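Keep the paper receipt

My bank sent me a notice last September saying the Trillamgate branch would stop printing deposit slips. Everything would be in the app. I have the app. I still want the slip.

A slip stays the way it was printed. Apps get redesigned, and old entries move or vanish after a year or 2 – mine now goes back three months. 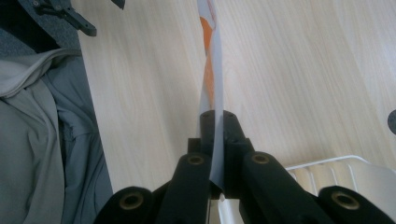
Noreen Bukhari disagrees, and wrote to tell me that she threw out 711 receipts when she moved and hasn't missed one. Most people, she says, never look at them again.

Maybe so. I looked at mine once, over a deposit of $2,371, and the teller fixed the mistake while I stood there. I'd like the bank to keep a printer at the counter and let customers ask.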